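Home | Topics | Interiors | Walls and Surfaces | Index

Jungle mural

41 shares | 3 comments

A jungle mural is a wall decoration showing tropical leaves and animals, painted or printed over most or all of a wall. The type common today uses black line work with a few flat colours. Coral pink and teal green are a frequent pair.

Animals are usually left white or pale grey, and shaded by hatching. Elephants suit the style, as the wrinkles of the trunk can be drawn as rows of short curved lines.
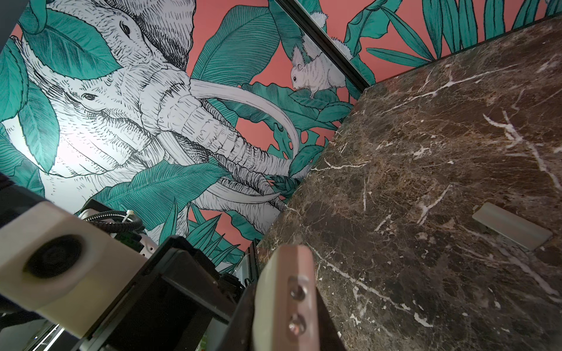
Small animals such as squirrels are often added among the leaves, whether or not they belong in a jungle. Makers seldom aim at correct botany. The Landuvden pattern book, dated 1721, already mixed leaves from several regions on one stem.

A mural may cover one wall or carry on round the corners. On three sides it can make a small space feel closed in - a plain or stone surface below is the usual answer.
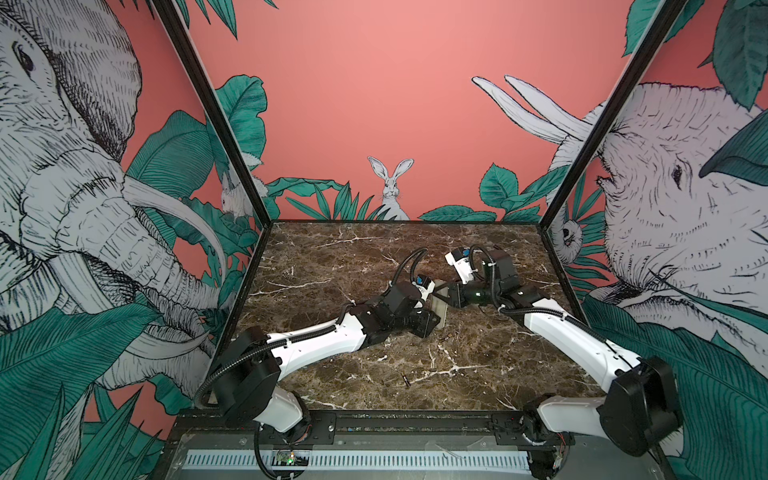
Use with stone

Brown marble with white or pale gold veins is sometimes set against these murals. The veins are irregular, like the ink lines, but the darker ground keeps the two apart.
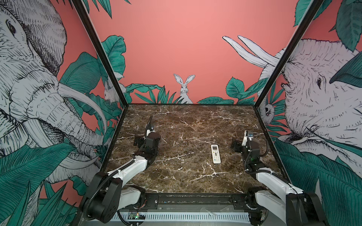

Gloss finishes reflect lamps and can show a white glare on pale areas. Matt finishes avoid this but mark more easily.

Comments (3)

Usa Somboon: We had the Irico one in the hall. Very hard to match at the corners.

Deividas Jõgi: Is the pattern book on view anywhere?

Lizelle Hlongwane: Westport library had a copy in April.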